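Dillau Crispbread: Rolling, Docking and Baking Thin Rye Sheets

Dillau is a thin rye crispbread baked on a bare stone or an upturned sheet pan. The dough contains little water and no sugar, so most failures come from uneven thickness. A sheet that is thick on one side will scorch on the other before the center dries. The method below was written for the Tedwood kitchen handbook and assumes a home oven with one rack.

Ingredients

Dark rye flour, fine grind
All-purpose flour, plus extra for the table
Fine sea salt
Instant yeast
Caraway seed, lightly crushed
Lukewarm water
Coarse salt for the top

Use equal weights of the two flours for a first attempt. More rye gives a better flavor but a weaker dough, and a weak dough tears when it is lifted. Water should be a little over half the weight of the flour. Rye absorbs slowly, so hold back a spoonful until the dough has rested.

Mixing

1. Stir the flours, salt, yeast and caraway together in a wide bowl.
2. Add the water and work it in with a stiff spatula until no dry flour remains. The dough will feel like damp clay. It will not become elastic, and long kneading does not help.
3. Cover and rest for 30 minutes at room temperature.
4. Press a finger into the dough. If the edge of the dent cracks, work in the spoonful of water that was held back.
5. Divide into 4 equal pieces and shape each into a flat square with rounded corners. Keep the pieces you are not using under a damp towel. 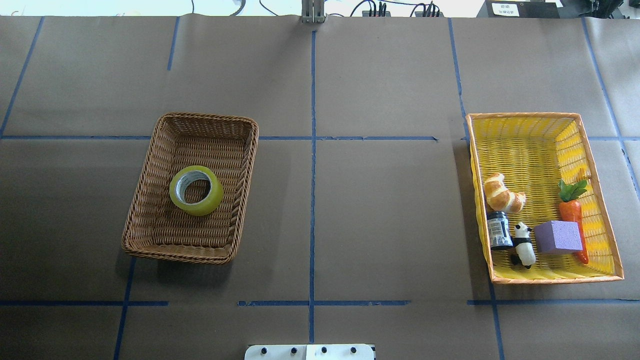 Brown paper marked out with blue tape, with a wicker basket on the left.

Rolling

Dust the table with all-purpose flour. Rye flour can be used but it turns gummy under the pin. Roll from the center outward, give the dough a quarter turn, and repeat. Stop just short of the edge on each pass, or the edge will thin out and burn.

The target thickness is 2 millimeters. Rolling guides are useful for this. Two flat strips of the right height, set parallel under the ends of the pin, will hold the gap without any skill on the part of the cook. If the dough springs back, leave it alone for a few minutes and start on another piece.

A docking pin such as the Nernel leaves deep, regular holes. A fork works too, provided it goes all the way through. Space the holes a finger's width apart. Undocked areas trap steam and rise into blisters - these brown early and break off when the sheet is stacked.

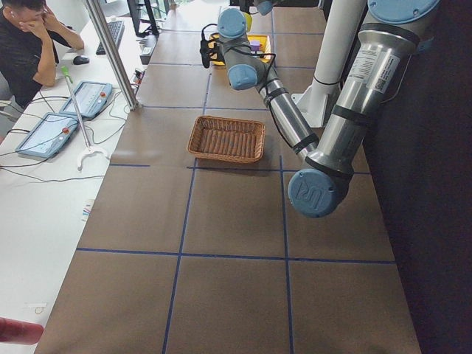
Score the sheet after docking, not before. Use a pizza wheel or a dull knife, and press firmly enough to leave a groove without separating the pieces. The grooves control where the baked sheet snaps. Brush off loose flour, mist the surface with water and scatter the coarse salt. Roll over it once, lightly, so that the salt sticks.

Baking

Heat the oven to 425°F with the stone or upturned pan on the middle rack. Allow extra time for a thick stone. Slide the sheet in on parchment and bake until the edges are brown and the center has lost its shine. Turn it over with tongs and bake for 2 more minutes.

Sheets that are still flexible after cooling can be returned to the oven at 250°F with the door slightly open. Check them often. At this stage they dry quickly and color very little. 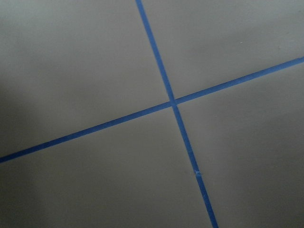
Blue tape crossing on a gray surface.

Storage

Cool completely on a rack before breaking along the scored lines. Store in a tin with a tight lid, away from soft bread. Almost all loss of crispness comes from packing the sheets while warm.

Variation

For Poon-style sheets, leave out the caraway, replace a third of the water with buttermilk and lower the oven to 400°F. The milk solids brown faster, so watch the edges and turn the sheet sooner.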